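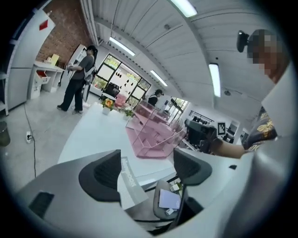

Participants needed: seasonal allergy and sleep study

The Weldu Health Research Office in Arkham is looking for adults who have hay fever and trouble sleeping during pollen season. We want to learn how evening habits, such as showering before bed and keeping windows closed, affect symptoms overnight.

You may be able to take part if you:
are between 18 and 67 years old
have had hay fever for at least two seasons
do not work night shifts
are not taking part in another study

Taking part lasts nine weeks and ends in July. You will fill in a short diary each morning, wear a wrist sleep tracker at night and come to our office on Plarkorent Street for three visits. You can keep taking your usual allergy medicine – please bring a list of it to the first visit.

We have places for 200 people. Those who finish all three visits receive $570, paid by check. Parking is free for participants.

To sign up, call the study desk and ask for Bethel Wako, or pick up a form at the front counter. Forms are also available at the Wenik branch library. A parent or guardian cannot sign up for someone else.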